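Nidlow 2 bollard contact at Clarport: findings and changes

Most of you will have seen the hold notice that went round in January. Outdoor running of both Nidlow carriers at Clarport stopped that afternoon and has since resumed on one leg of the route only. The investigation is closed apart from the items listed at the end. Domenica Marti has the full report; the following is the part that matters to people outside the vehicle team.

What happened

Nidlow 2 was on the outward run from the stores door, unladen, in automatic, with Yevhen Skoryk walking behind as attendant. The route is 682 metres long and had been driven in both directions since the autumn with no stop worse than a nuisance stop. On the plaza leg the carrier moved steadily to the right of its planned line, did not slow, and touched one of the bollards near the lawn with the front right corner. The bumper strip tripped, the drives were cut and the brakes came on. Yevhen had already pressed the stop on the pendant. The log puts the two events so close together that we cannot say which one stopped the vehicle, and we have not tried to claim either.

Nobody was hurt. Damage was limited to the bumper strip cover and a cracked bracket behind it. The estates office looked at the bollard and was content.

The attendant's stop and the bumper are the last two measures in the risk assessment. Both are there for the case where everything ahead of them has failed, and the event has been graded accordingly.

The plaza leg

On this leg the carrier leaves the raised paving on its left and crosses open slabs towards the main building. While the raised area is alongside, it holds a fixed offset from the kerb. The kerb finishes in a blunt, rounded end, and from there the vehicle is meant to let go of it and cross on odometry and map matching until it picks up the next edge.

The paving is smooth and the joints are dark. There is one narrow joint that runs away from the vehicle almost straight ahead, a little to the right of where the kerb gives out. The others lie at assorted angles. The bollards are dark, squat and well to the right of the planned line, which is the main reason they were given so little attention when the route was drawn up. 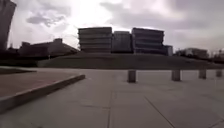
Cause of the drift

Hemant Kanaujia replayed the log against every build of the kerb tracker we still had. The tracker works on a camera image and the forward scanner together. The camera proposes an edge, the scanner confirms that there is a step in height, and only a confirmed edge is passed to the steering. That is what the design document says and what the bench tests exercise.

In the build fitted to Nidlow 2 the confirmation was held over. Once an edge had been confirmed, the tracker would accept camera evidence alone for a further stretch of travel, so that a leaf, a puddle or a chipped kerbstone would not make the vehicle hunt. The hold-over was sized for short gaps. It was restarted each time the camera reported a good match, and at the end of the kerb the camera found a very good match indeed in the slab joint. The joint is dark, straight, and close enough in direction to the kerb to pass the angle check. The tracker took it for the same kerb, restarted the hold-over, and went on restarting it.

Because the joint lies to the right of the kerb and the vehicle keeps its offset from whatever edge it is given, the whole path was moved across to the right. Map matching disagreed with this by almost 39 centimetres before contact. The disagreement was written to the log as a warning. It had no authority over the drives.

The light did not help. Hemant ran the same stretch under a range of exposure settings, and with a bright patch of cloud over the buildings the automatic exposure darkens the ground to the point where the kerb face and a paving joint look much alike to the edge finder. Correcting the exposure makes the fault rarer. It does not remove it, and we are not treating it as the cause.

Why the scanner did not stop the carrier

This took longer to settle, and is the part other sites should read.

The protective field on the Nidlow carriers is switched according to speed and to the type of leg. Beside a kerb or a hedge the field is narrowed on both sides, otherwise the vehicle would stop for the very edge it is following. In the open it is full width. Selection was done by the navigation computer through a pair of outputs to the safety controller. Those outputs were driven by tracker state. For as long as the tracker believed it had a kerb, the narrow field stayed in.

So a single wrong belief did two things at once. It steered the carrier towards the bollards, and it removed the part of the field that would have seen them. The bollard came in from the corner, outside the narrow field almost to the end. The scanner itself was tested on return and meets its specification in every respect. The safety controller did what its inputs told it to.

The original assessment treated field switching and path following as separate items with separate causes of failure. They were never separate. Shigeru Katayama raised a question very close to this at the design review, and the minute records it as answered by reference to the scanner certificate. The certificate covers the scanner. It has nothing to say about who chooses the field.

The hedge leg

After the event the obvious question was whether the same thing could happen on the long straight between the lawn and the hedge, where the carrier spends a good deal of its time. The edge followed there is the pale kerb at the foot of the planter, on the right-hand side going out. A wrong lock on the left of that kerb would put the vehicle further towards the middle of the pavement or over to the grass.

Yevhen drove the leg seven times by hand with the tracker running and the steering output disconnected. The tracker stayed on the kerb throughout on five of these. On the other two it changed to a slab joint, once at the near end and once well along, and held it until the run was ended. Neither change was marked by any message the attendant would have seen on the pendant.

The hedge gives a strong scanner return at all times, which is why a wrong lock here had never shown up as anything but a slightly poor line. The grass on the left is level enough with the paving that the scanner cannot be relied on for it. We had been treating this leg as the easy one.
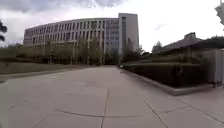
Changes made

The following are fitted to both carriers and have been through bench test.

1. The hold-over in the kerb tracker is now measured from the last scanner confirmation only. A camera match cannot restart it. When it runs out, the edge is dropped.

2. Every kerb in the route file has a surveyed start and end. The tracker may not report an edge outside those limits, whatever the sensors offer.

3. Disagreement between the tracked edge and the map match now produces a slow-down and then a controlled stop. The limits are in the parameter sheet and are locked.

4. The narrow field can be selected only when the carrier is inside a marked zone, and the zone is read by a separate device wired directly to the safety controller. The navigation computer can ask for the wide field at any time. It can no longer ask for the narrow one by itself.

5. The pendant shows which edge is being followed and whether the scanner has confirmed it. Attendants asked for this during commissioning and it was put off for want of space on the display. Space has been found by removing the battery temperature.

Item 4 is the one that matters for safety. The rest reduce how often it will be needed.

Jorwood have confirmed that their own vehicles use the same field switching arrangement as ours did, with the outputs taken from the navigation computer. They have told their other users. If you run a carrier of any make that changes its protective field by leg type, please find out what drives the change, and do not accept a scanner certificate as the answer.

Present state of running

Nidlow 1 is back on the hedge leg in automatic, at walking pace, with an attendant. It hands over to manual before the plaza. Nidlow 2 is awaiting its bracket. The plaza leg remains closed to automatic running on both vehicles until the zone markers have been let into the paving, which needs the landowner's agreement as well as ours.

Attendants should note that the walking position has changed. Stay behind and to the left, with the pendant in the hand and off the lanyard. Yevhen's position directly behind the carrier was correct under the old instruction, but the body of the vehicle hid the bollard from him until late.

Open items

Zone markers on the plaza: drawings with the landowner. Owner, Domenica Marti.

Exposure control: fixed window on the ground ahead, sky excluded. Under test. Owner, Hemant Kanaujia.

Review of all warnings in the log that have no effect on the drives, with a written reason for each one that stays that way. Tymofii Ostapchuk has started on this and the list is longer than expected. Owner, Tymofii Ostapchuk.

Reissue of the risk assessment with field switching and path following treated as one function. Draft with Shigeru Katayama for comment.

Replay files for the plaza run and the hedge leg runs are on the shared drive under Clarport. They need the current viewer; the old one will open them but shows the field selection wrongly.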